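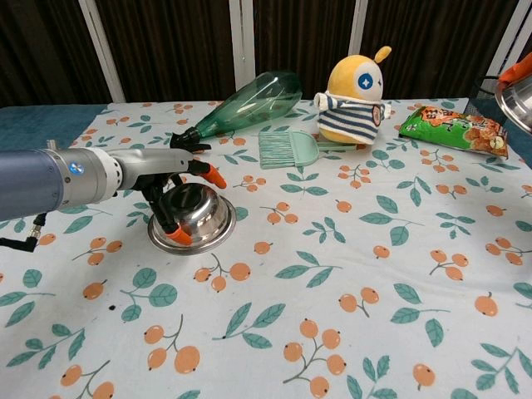

The steel bowl upside down on the leaf tablecloth.

2023-04-12

Today I was at the police station for the second time, and I want to write it down while I remember the order of things. The first time I did not write anything and I was sorry for it, because the detective asked me questions about my own words and I could not tell her which words I had used.

The appointment was at ten. I arrived twenty minutes early and waited in the car across from the Femlow building, then I became worried that a person sitting in a parked car opposite a police station looks strange, so I went in. There is a row of blue chairs and a machine for coffee that takes only coins. A man was there to report a lost license plate. He had filled out the wrong form and had to begin again, and he was very polite about it, more polite than I would be.

For my own records, the matter is the burglary at the Surkik shop in March. I have written about it here in small pieces but never from the beginning. Surkik is the sewing machine shop on Bratu Street, two doors from the laundromat, and Nazanin Kazemi owns it. I work there in the afternoons, repairs and the counter. On the night of the burglary I was not working. I was walking home from the evening class, a little after nine thirty, and I passed the alley behind the shop, where the back door is. A man was standing beside a light van with the side door open. He had a cardboard box in his arms. I thought it was a delivery. I even said good evening, and he said good evening too.

In the morning Nazanin called me before seven. The back door had been forced at the lock and four machines were gone, two of them belonging to customers, together with the cash drawer. The drawer had $1,278 in it, which is much more than we usually leave, but she had not gone to the bank for two days because of her tooth. She told me the number three times on the phone. I think when something like this happens a person holds on to the number.

I have been angry with myself for the good evening. My sister says that a thief does not become less of a thief if you are rude to him. She is right, but I still hear it.

So, today. The detective is Anathi Chauke. She came out herself to get me and she remembered how to say my name, and we went to a small room with a table and a window to the parking lot. She explained that she would record the sound and asked if I agreed. I said yes. She asked if I wanted an interpreter. I said no, and then I was not sure if I had been too proud, because in my language I could say exactly how the man stood, and in English I have only "he stood a little bit crooked." She wrote down crooked. Later she asked me to show her, so I got up and showed her, and she said, "Leaning to his left side," and this was much better than my word.

Before we began with the new things she read to me my first statement. It is a strange feeling to hear yourself read aloud by another person. In the first statement I said the van was white. Today she asked, "Are you sure it was white?" and I had to think for a long time. The light in the alley is orange. Everything pale looks the same under it, white or cream or light gray or silver. I said that I had been sure in March and that I am less sure now. I was afraid she would be annoyed. She said that she preferred this answer, and that I should never try to help her by being more certain than I am.

I want to remember that sentence, because I recognize the temptation. When somebody is friendly and has a notebook, you want to give her something good to put in it.

Then we came to the photographs. I had expected a window with a row of men behind it, as in television. It was a folder. And it was another officer who brought the photographs, a young man who had nothing to do with the case, and the detective left the room while he did it. He read from a card. The person may or may not be in these photographs. I do not have to choose anybody. The investigation will continue if I choose or not. He asked me if I understood, and I said yes, and he made me sign that I understood.

He put them down one after the other, never two together. With each he waited until I spoke. The first men I could say no to quickly. Then there was one whose forehead was a little familiar, and my heart went fast, but when I looked longer I understood that he resembled the man who used to drive our school bus. I said no. At another one I said, "Maybe, the chin," and the officer asked me to tell in my own words how sure I was. I said, more like no than like yes. He wrote this exactly. I looked at the last ones and said no, no.

So I did not choose. I felt ashamed on the way out of the room, as if I had failed an examination. I do not know if the man with the chin is somebody, or only a man whose picture they had. They will not tell me, and I did not ask.

After this Detective Chauke came back and asked some things about the box. How big, how did he carry it, did it look heavy. I said he had his hands under it and his back was bent. I know how heavy these machines are, I lift them every day, and he carried the box like a person who is lifting one for the first time. She liked this, I think. She asked if I would say the same thing in court if it comes to a court. I said yes, of course, and then I slept badly in advance, if it is possible to say so.

She gave me a piece of news which I am allowed to repeat to Nazanin, so I can also write it. One of the customers' machines was offered for sale in Loltero, by a private advertisement, for 880 dollars. The customer herself found it. She recognized it from a scratch near the hand wheel and from a piece of green tape that her husband had put under the base. She did the correct thing and did not answer the advertisement. She called the police. The machine is now with them as evidence, and she will not have it back for some time. She is a quilter with a wedding in her family and I can imagine what she says about it.

I went from the station directly to the shop. Nazanin had closed for lunch, but she opened the door when she saw me through the glass. The new lock on the back door is very stiff and you must pull the door toward you and turn at the same moment. She has also put up a lamp in the alley with a sensor, and now every cat has its own spotlight. We sat in the back and I told her about the advertisement. First she laughed, and then she went to the front and rearranged the bobbins for a while, and I let her.

She asked if I had seen him in the photographs. I said that I was asked not to discuss the photographs. She said, "Good, then don't," but I could see she wanted to know. It is uncomfortable to have a secret from a person who suffers from the matter more than I do. I made tea for both of us and did the tension on the old lady's machine that has been waiting since last week. It was only lint. There was so much of it that it came out in one piece, like a felt slipper.

The insurance has still not paid. They sent her a letter with 17 questions, and one of them is about the distance from the back door to the nearest street light. We measured it together at four o'clock, I with the tape at the wall and she walking backward to the pole, and the tape was not long enough, so we did it twice and marked the place with chalk. A boy on a scooter asked us what we were building.

At home I was more tired than after a full day of work. I ate soup and bread standing up. I telephoned my sister and told her about the leaning and about the word crooked, and she tried to translate it for our mother, who was in the room with her, and Mother wanted to know if the detective was married. I do not know why this is always the question.

Some things I want to remember to do:

Write to Detective Chauke if I remember anything more about the van. Her card is in the dictionary, at letter C.

Ask the evening class for a paper that confirms what time we finished. She asked for this and I forgot to say who keeps the list.

Bring Nazanin the long tape from our cellar.

Walk home by the front street. I have done it since March anyway, it takes five minutes more. Tonight there is no class, but tomorrow there is, and I would like to try the alley once, early, when it is still light, to see what color the wall has. If I know the color of the wall by day and then look at it under the lamp, perhaps I can say something better about the van. I will ask first if I am allowed to do such an experiment, or if it would spoil my memory. I think she would want me to ask.

It is almost eleven. The neighbor's van is outside, and from the window I looked at it for a good while. It is white. I know this because I have seen it at noon.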